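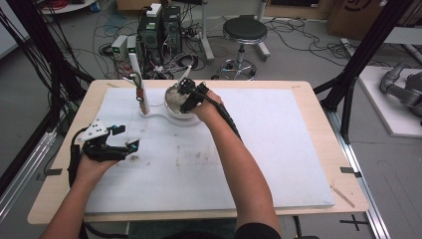

Both hand-held grippers in use over the foam board.

Budgeting for a second pair of hand-held grippers

Posted by Ewan Baxter, December 14, 2023

I have to put in an equipment request for a second bench at our Munham site. The bench would be the same as the first: one operator, two wired hand-held grippers, a table with a foam board on top, and small household objects to handle. The request goes in at the start of January and covers 12 months. Anything I leave out has to come from the general lab budget, and there is not much in that.

Quotes so far, all before VAT:

Zondex, pair of grippers with cables and one set of pads: £2,206
Turnerari, same contents, no spare cable: £2,011
Halász, calibration and delivery, either make: £200
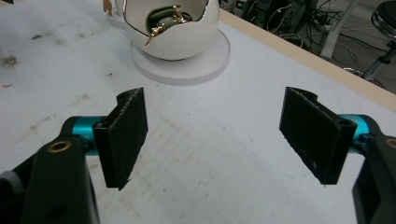
Wear parts are where I have least to go on. Neither supplier gives a service life for the finger pads, and both say it depends on use. Ours have a slightly fuzzy face and the right-hand one is starting to look worn, though I can't say what that does to the grip on something glazed like the egg pot. The brass-coloured bushing in the arm is another part I would like a price for. The board has marked as well, with brown streaks and grey smudges across the middle, and I don't know if people treat boards as stock or as furniture.

I have set aside £536 for all spares over the year. Is that sensible, and is the dearer quote worth the difference?

Posted by K. Ormerod

The difference between the two quotes is £195. Ask Turnerari what a spare cable costs before you compare anything. On hand-held units the cable takes a bend every time the wrist turns, and in my experience it fails at the strain relief long before the joints have any play in them. If the spare comes to £150 or more, buy the Zondex pair.

For spares I would split the £536 like this. Half on pads, bought in one order so that they come from the same batch. A quarter on cables. The rest stays unallocated until the summer. Change pads in pairs, left and right together, and write down the date and the hours run. After two changes you will have your own service life figure and next year's request is simple arithmetic.

Bushings: get the bore and outside diameter off the drawing and buy them from a bearing stockist. They are cheap. Check that fitting your own does not affect the warranty.

Boards are stock. Put them under consumables. If marks on the surface matter to your recordings, fix a replacement interval in writing, otherwise one bench gets a clean board and the other does not.

Check also whether the Halász price is per visit or per pair. We were caught by that and paid it twice.

Posted by tpw_bench

just get the cheaper ones, we have had ours ages and no trouble. didnt bother with calibration either

Posted by Ewan Baxter

Thanks both. Halász say it is per visit, with up to four units included, so I will have the existing pair done at the same time. Still waiting on Turnerari for the cable price.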